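Went up to the Flakside academy open day on 6/29/20 with my nephew Kiran, who is eight and plays left back because he likes the number. We got there early and the parking lot was already full, so we walked in past the practice fields - three of them, all grass, all freshly lined.

Rekha Dixit runs the under-12s and took our group around. She told us they have 302 kids signed up and a waiting list of 49, and they can't take more until they find another field. Fees are the sore spot. One dad asked about them twice and got a different number each time!

The kids did a passing drill with the Lodhi coaches, then small games across half a field. Kiran nutmegged a much bigger boy and talked about it all the way home (he's still talking about it).
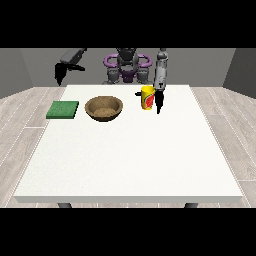
Sarmīte Raudsepp, the goalkeeper coach, did the talk I liked best. She wants keepers playing out with their feet from day one, and she was pretty blunt with parents who yell "boot it!" from the sideline. Her trick for soft hands is catching a wet sponge without squeezing it, and any flat square one like the green one next to the wooden bowl will do. We tried it in the yard that night and I got soaked.

Trials are in November. Kiran has put his name down, still at left back.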